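The Good Plates Should Come Out of the Cupboard

By Janaína Bastos

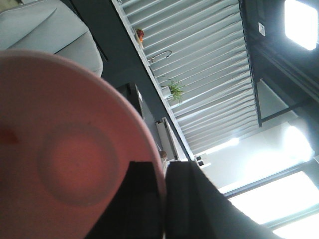

In my mother's house there were two kinds of plates. One kind lived in the kitchen, and we ate on it. The other kind lived in a cabinet with a small key, and we ate on it when the priest came, or when somebody got married. I was 34 before I understood that I was doing the same in my own apartment, without the key and without the priest.

My good plates are pink. I bought them in February from a shop called Grustier, six plates and two bowls, for 299, and I remember the price because I felt guilty the whole way home on the bus. I put them on the highest shelf. For months we continued to eat on the old white ones, of which one has a crack and another has a gray mark from the knife that does not go away with any soap.

My opinion is simple: a plate that is not used is only a thing to dust. We say that we save it for guests. But the guests come three times in the year, and they look at the food, or at their phone. My friend Érica Pimentel ate at my table on the famous pink plates and when I asked her the next week, she thought they were blue.

I know the argument of the other side very well, my husband Adalberto makes it at every dinner. He says that things break. He is right. Since we began to use the pink ones each day we lost one plate, in the sink, and it was me who dropped it. I was sad for an evening. Then I counted what it cost and what I pay for one lunch near my office, and the sadness became smaller.

There is also the question of care. People believe that daily use ruins a nice thing, and I believe a part of the damage comes from fear. When my mother washed the cabinet plates she was so nervous that her hands shook, and she broke more of these than of the ordinary ones. With a plate that you hold every morning, your hand learns the weight. You know where the rim is, you know how it sits in the rack. I dry mine with a cotton cloth and turn them over to dry also the ring at the bottom, where the water stays. It takes a minute.

I don't say that everything must go on the table. My grandmother's soup dish stays where it is, it cannot be bought again and I would not forgive myself. A person can have one such object, or two. But a full cabinet of them is a different matter. It is furniture for a life that we are waiting to begin.

Some readers will answer that this is a problem of people who have too many plates, and I accept it. I gave the white ones to my neighbor Dilruba, who was setting up a kitchen for her son. She asked if I was sure. The cracked one I kept, it is now under the basil.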